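産業と労働 配布資料 第9回
倉庫・工場の自動化と現場の仕事 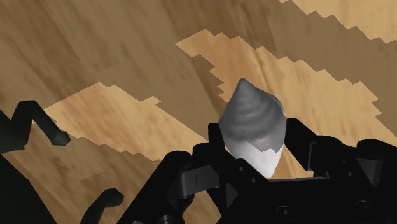
前回は事務作業の自動化を扱った。今回は手でものを扱う仕事に移る。中心になるのは「つかんで置く」作業、いわゆるピッキングと箱詰めである。搬送や保管は以前からコンベヤや自動倉庫に置きかわっていたが、つかむところは長く人の手に残っていた。その部分に機械が入ったとき、職場で何が変わるかを見ていく。

教科書は第6章。事例のメモは講義用にまとめたもので、教科書には載っていない。

1. なぜ「つかむ」が残ったか

工場の溶接や塗装では、対象の形と位置が決まっている。同じ部品が同じ場所に来るので、動きを一度教えれば繰り返せる。雑貨の箱詰めではそうはいかない。形も硬さも重さも品ごとに違い、向きもそろっていない。先の細いもの、丸みのあるもの、表面に段や筋のあるものは、指をどこに当てるかで持ちやすさが変わる。

人はこれをほとんど意識せずにやっている。手を伸ばす途中で指の開きを決め、触れてから力を加減する。機械にやらせるには、少なくとも次のことを別々に決めなければならない。

・どこに何があるか（認識）
・どの向きから近づき、どこに指を当てるか（把持計画）
・どれくらいの力で持つか（力の制御）
・落としたとき、ずれたときにどうするか（復帰）

近年はシミュレーションの中で手と物体のモデルを動かし、持ち方を大量に試してから実機に移すやり方が広まった。物を壊さず、夜中でも試せる。ただし計算の中の摩擦や柔らかさは現物と一致しない。木の机の上で持てる設定が、実際の作業台でそのまま通用するとは限らない。このずれを埋める作業は現場に回ってくることが多い。だれの仕事になるのかは4節で扱う。

用語
把持（はじ） 物をつかんで保持すること。
グリッパ ロボットの腕の先につける、つかむための部分。
教示 動作を機械に教えること。ティーチングともいう。
チョコ停 設備が短時間止まること。故障として記録されない場合も多い。

2. 事例 Nirnleyの出荷場

Nirnleyは園芸用品と室内装飾の小物を扱う通販会社で、Whiteleyに出荷場を一つ持っている。従業員は419人、このうち箱詰めの担当は導入前に78人だった。ここにRemanceという把持システムが入った。納入したのはPilikという設備会社である。

導入の経緯
繁忙期の人手不足がきっかけだった。10月から年末にかけて出荷が増え、短期の募集をかけても人が集まらない年が続いた。経営側の説明は「今いる人を減らすためではなく、足りない分を補うため」というものだった。労働者側は、繁忙期が過ぎたあとの配置がどうなるかを文書で示すよう求めた。

導入の進め方
最初は品目をしぼり、100品目だけをRemanceに回した。残りはこれまでどおり人が詰める。品目を選んだのはPilikの技術者と出荷場の管理職で、箱詰めの担当者は選定に入っていない。

担当者が加わったのは、把持の失敗が続いた後である。巻貝の形をした陶製の置物で取り落としが多く、原因がなかなか分からなかった。箱詰め班の班長だったLeanne Marsdenは、人が詰めるときは先の細いほうを持たず、必ず根元側を支えていると指摘した。設定を根元側で持つように変え、その品目の取り落としは減った。以後、新しい品目を登録する前に班の確認を入れる手順になった。

導入後の人員
箱詰めの担当のうち14人が別の仕事に移った。移った先は、機械の監視と復帰作業、品目登録の補助、返品の検品である。解雇はなかったが、翌年の短期募集は大きく減った。短期で働いていた人は会社の人員表に載らないため、この変化は「雇用は維持された」という説明の中に出てこない。レポートで雇用への影響を論じるときは、だれを数えているかを必ず確かめること。

3. 仕事の中身はどう変わったか

導入前の箱詰めは、伝票を見て、品を取り、緩衝材を選び、箱に納めて封をするまでを一人で通していた。導入後はこの流れが切れている。機械が品を取って箱に置き、人は緩衝材を入れ、向きを直し、封をする。機械が持てなかった品は脇の棚に出され、それを人が引き取る。

聞き取りで出た変化を項目ごとに記す。

体への負担
腕を伸ばして取る動作が減り、肩の痛みを訴える人は少なくなった。一方で同じ場所に立ち続ける時間が延びた。以前は棚まで歩く時間があり、それが休みにもなっていたという話が複数の人から出た。

ペース
手の速さを自分で決められなくなった。機械は一定の間隔で箱を送ってくる。封の作業が遅れると箱がたまり、表示灯がつく。表示灯は管理職の席からも見える。設備の都合で付けたものだが、働く側は監視として受け取っている。

難しい品の集中
機械が扱えるのは持ちやすい品である。したがって人の手元には、割れやすいもの、形の複雑なもの、袋が滑るものが集まる。一個あたりの手間は前より重い。ところが標準時間は全品目の平均で作られたままで、導入から半年間見直されなかった。

技能
包み方の工夫や品ごとの癖についての知識は、以前は隣で見て覚えるものだった。作業位置が離れたため、教える機会が減った。新しく必要になったのは、止まった原因を見分ける力と、画面の操作である。

会話
二人一組の台が一人用になり、作業中に話すことがなくなった。生産性の資料には出てこないが、聞き取りでは最も多く挙がった項目の一つである。

4. 見えにくい仕事

自動化の説明では、機械がする仕事と人がする仕事の二つに分けて書かれることが多い。現場にはその間に入る仕事がある。Whiteleyの例では次のようなものだ。

・ずれた品を直して機械を再開させる
・カメラの前のほこりを拭く
・品の置き方を機械に合わせてそろえる
・包装の変更に気づいて登録担当に伝える
・持てなかった理由を記録する

どれも短い作業で、チョコ停と同じように日報に残りにくい。残らなければ人員計画にも賃金にも反映されない。Marsdenは監視の担当に移ってから、この種の作業を自分の手帳につけ始めた。一日に書く量は多い日で約2ページになった。この記録が後の交渉で資料として使われている。

注意したいのは、こうした作業が設備の性能の一部になっている点である。カタログの処理能力は、品がきちんと並び、止まってもすぐだれかが直すことを前提にしている。前提を支えているのは人の手で、それを外して機械だけの成績として評価すると判断を誤る。

1節で触れたシミュレーションとのずれも同じである。設定の微調整はPilikの仕事と契約にあったが、技術者が常駐するのは最初の六週間だけだった。その後は監視の担当者が小さな調整を引き受けるようになった。役割の変更は口頭で伝えられ、職務記述書は直されていない。

5. 賃金と格付け

監視と復帰の仕事をどの等級に置くかで、労使の見方は分かれた。

会社側の主張
体を使う度合いが下がった。判断の多くは画面の指示に従うもので、箱詰めと同じ等級が妥当である。

労働者側の主張
止まった原因の切り分けには経験が要る。設定の調整まで行っており、実質は設備担当の補助にあたる。

交渉を担当したCarol Tindallは、等級の話に先立って、実際に何をしているかを書き出すことを求めた。2週間の作業記録をとり、調整にあたる作業を別枠で集計した。結果として新しい等級が一つ設けられ、対象は調整を行う担当者に限られた。復帰作業だけの人は元の等級のままである。この線引きには今も不満が残っている。

賃金の議論では、職務評価の方法が古い仕事を前提にしていないかを見る必要がある。重量や移動距離を重く見る評価表では、体の負担が減れば点が下がる。注意の持続や判断の点が低ければ、仕事が難しくなっても賃金は下がる方向に動く。

6. 導入前に決めておくこと

事例から取り出せる論点を挙げる。試験ではここから出題することがある。

(1) 品目や工程の選定にだれが加わるか。
(2) 標準時間をいつ見直すか。導入時の一回で終わらせるか、品目が増えるたびに行うか。
(3) 集めた作業データを何に使い、何に使わないか。個人の評価に使う場合の手続き。
(4) 止まったときに人が柵の内側に入る手順。電源の扱い、合図、単独作業の可否。
(5) 調整作業の担当と、それに見合う訓練時間。
(6) 短期雇用の人への説明。

(4)は安全の問題なので、ほかの項目の交渉がまとまらなくても先に決める。復帰作業を急ぐあまり手順を飛ばすことは、どの職場でも起こりうる。Whiteleyでは停止時間を班ごとに張り出すのをやめたところ、手順どおりに入る人が増えたという報告がある。ただし同じ時期に安全教育も行われており、どちらの効果かは分けられない。

7. 次回までの課題

自分の知っている職場（アルバイト先でもよい）を一つ選び、機械や端末の導入で増えた作業を三つ以上書き出す。それぞれについて、だれが行い、記録に残っているかどうかを添える。A4で1枚。職場名は伏せてよい。

提出は2024年2月28日の授業開始時。欠席する人は前日までに教務の窓口へ出すこと。メールでは受け取らない。

次回は配送と運転の仕事を扱う。教科書第7章の前半を読んでおくこと。5節の評価表の例は次回に別紙で配る。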